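Bench notebook, Erkmont line support
Tuesday, July

Start 7:40. Arm was left parked by second shift with the fingers closed, as asked. Gripper zero checked, no drift. Wiped the fingers, they still look dusty afterward. I think it's in the texture of the pads and we can stop worrying about it.

Today's job was the confirm press. For anyone reading who wasn't at the Monday meeting: on the Vorel cell the operator sets a part down, steps back, hits the red button, and the cell goes. Weidong wants to know if the bench arm can do the press and the hand tool move between cycles, so the person on that station can be at inspection instead of standing there. Nothing gets changed on the floor until we have numbers he believes.

Setup on the cream table is the button, then the steel plate to its right with the hammer lying on it. Fingers closed for the press, open for the handle. Same order every time, press first.

Run 1, 30 presses at the old approach height. 4 missed. All 4 were glancing contacts on the side of the dome. The cap is slick and if the tips come in low they ride around it. Raised the approach and came down closer to vertical.

Run 2, 30 presses, new height. No misses. Taner asked for a slower last segment so the base doesn't walk on the table. Did that for the second half of the run. Base stayed where it was both ways as far as I can tell, but keep the slow version, it costs next to nothing.

Hammer moves after lunch. These are not good yet. Picking by the black grip works if the handle lies close to the taught angle. If it's turned much more than that, one finger lands on top of the handle and the arm faults on force. The plate makes it worse because the head slides on the steel when the handle gets nudged. Taner suggested a rubber mat in the plate. Haven't tried it.

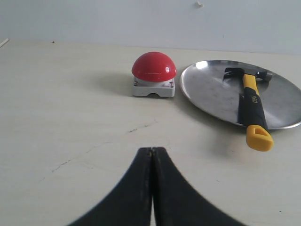 Wrist camera, fingers closed, button ahead and hammer on the plate.

Useful thing about this view: the red cap is easy for the detector, the plate is not. The gray reflections shift with the overhead light and the rim gets picked up as an edge of something else. The yellow on the handle is what we should be keying on. Changed the color threshold to look for the yellow nearest the head first and the end cap second. Need to check it against the tools with the plain handles, there are a few of those in the Adeo crates.

There's also a thin line across the table surface that the edge filter likes a lot. Masked it for now. Better fix is to move to the other table.

People side, writing it down while I remember.

Went over to the floor at 2:15 and talked to the three operators on the Vorel cell. Main points:

They don't care about losing the button. They do care about the pause it gives them. One of them uses it to look the part over a second time before committing, and says that's where she catches most of the burrs. If the arm presses on a timer that look goes away. So the press should wait for a release from inspection, which means we've moved the button and haven't removed it. Fine with me, but it has to be in the cycle time estimate. Current cycle is 42 seconds. Weidong's sheet assumes the whole wait disappears. It won't.

They asked who gets called when the arm faults. Right now the answer is me, and I'm not here on second shift. Taner can train two people on fault recovery, he figures half a day each. I want it to be people from that cell and not somebody from maintenance who has to walk over from the Başaran building.

They asked if the station rate changes. Not a question for me. Passed it to Weidong in writing, told them I had.

Inspection is seated work with a lamp and a loupe. Two of them said they'd like it for part of a shift and not for all of it. Rotation every two hours would cover that. Nobody has put rotation in the plan so far, I added a line.

Weidong stopped by at 3:30, watched some presses, wanted to know when it goes to the floor. Told him the press could go in a couple of weeks and the hammer move could not. He'd rather have both at once. I'd rather do the press alone and let the cell get used to it. Left it there.

To do:
Mat in the plate, repeat the hammer pick, 40 tries, handle angle varied by hand
Threshold check on plain handles
Press held for release signal, not timer. Ask controls if there's a spare input
Corrected cycle time to Weidong
Second shift contact for faults, Taner to get names
Other table

Arm parked 4:50, fingers closed. Hammer goes back to the crib tonight, the crib wants it signed in.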